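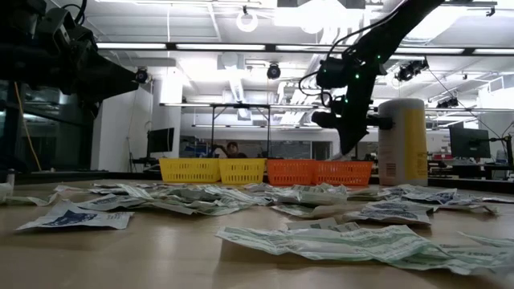 Paper packets on the table, baskets behind.

How to speak at a town council meeting in Tustholm

Any resident can speak to the council before a vote. You do not need to belong to a party. I did it for the first time in November, about the Clisano parking plan, and I write the steps as I learned them.

1. Find the agenda. It is posted on the town website six days before the meeting. Write down the item number. Mine was 113.

2. Fill in the speaker form. You can send it online or bring it to the clerk's office, room 20. The form closes at noon on the day of the meeting.

3. Write your text and read it aloud with a clock. You have three minutes, and the chair will stop you when they finish.
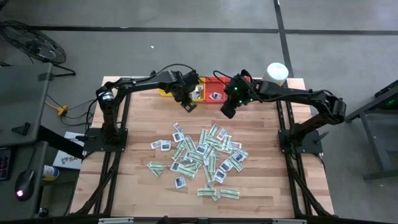 4. Say in the first sentence what you want: vote yes, vote no, or wait. After this give one or two reasons from your own street.

5. If you have a petition, give it to the clerk before you speak. Ours had 537 names, and the clerk needed some time to stamp the pages.

Councilors may ask you a question after. If you do not know the answer, you can send it later by email, and it will be added to the minutes.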